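Equipment Planning Gallery: Room Service Automation, Phase Two

Ellar Residences operates furnished guest rooms for visiting staff and short-term tenants. This page accompanies the Phase Two equipment plan and is intended for department heads, building managers and members of the purchasing group who have not attended the working sessions. The full plan, including vendor replies and the draft service agreement, is available from the Office of Facilities Planning.

The plan concerns one category of work only: the pickup of litter from guest room floors between stays. Bed making, bathroom cleaning and linen handling remain outside its scope and will be considered under a separate request.

Background to the request

The first phase closed in August. At its close, Hicham Abdelaziz, Director of Facilities Planning, recommended that the next purchase be limited to equipment able to work in rooms as they are presently furnished. The residences contain 213 guest rooms. Replacing beds, seating or floor covering to suit a machine would cost more than the machine itself, and the purchasing group accepted the recommendation without amendment.

Proposals were invited from three suppliers: Bedeck, Mansour and Brusa. Each was asked to quote for a two-armed mobile unit, a spare set of grippers, operator training and on-site repair. Brusa declined to quote for on-site repair and was asked to submit a revised offer.

Budget lines

Grippers and fingertips: $3000 per year. Fingertip wear is the largest recurring cost in the plan and is budgeted separately from general maintenance.

Operator training: $3000, payable once. The amount covers two supervisors and four floor staff. Refresher sessions are to be priced in the service agreement.

Service response: suppliers must state a response time in writing. Replies that refer only to "business hours" will be returned for clarification.

Acceptance period: 30 days from delivery. Payment of the final installment is withheld until the period has ended and the building manager has signed the acceptance form.

Requirements for floor pickup

Mingxuan Luo of the Equipment Review Desk prepared the list of items on which proposals will be compared. It includes soft plastic bottles, paper wrappers, cans, cardboard sleeves and small scraps. Thin and flattened items are scored separately from bottles, as they call for a different grasp and suppliers have tended to report the two together.

Cables on the outside of the arm must be secured or replaceable by house staff. Proposals should give the part number and price of each external cable.

Units must be able to reach floor level beside low furniture. Suppliers should state the minimum clear floor area required for both arms to operate at once.

Comments on the draft plan should be sent to the Office of Facilities Planning through the building manager concerned.

Floor pickup in a furnished room: a plastic bottle and a paper packet on the carpet, with the trash bin beside the bed.
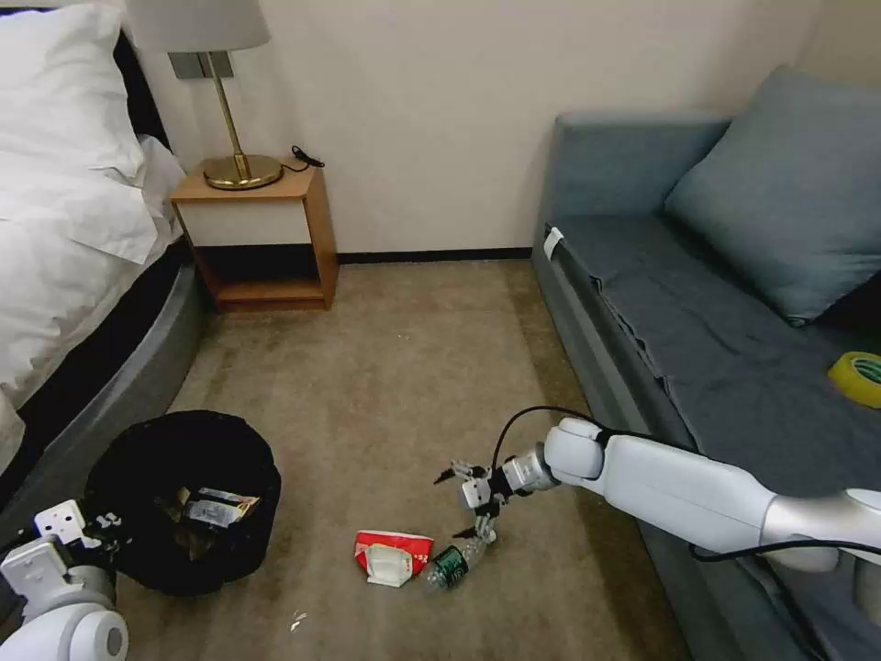 Requests for a printed copy of the plan should state the building and the number of copies needed. Revised supplier offers will be added to the file as they are received.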